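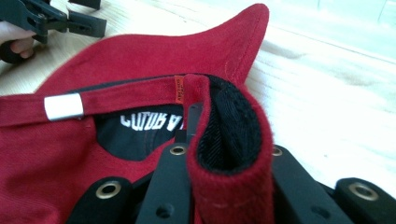
Figure 1. Red cap, upside down, with the strap and the black lining showing.

So my closet project at Curville started with hats (I own way too many!) and this red one taught me the most. I'd never really looked inside a cap before. There's a metal slider on the strap, a tiny orange label sewn on, and white block letters printed on the black part. The red fabric is kind of fuzzy too, so lint is going to be a thing.

I tried two ways of storing caps, stacked and folded. Stacking won easily, but my shelf only goes 622 mm across, so the folded ones went in the Gulano bin. Scarves are next, and I want those finished in April before the write-up is due.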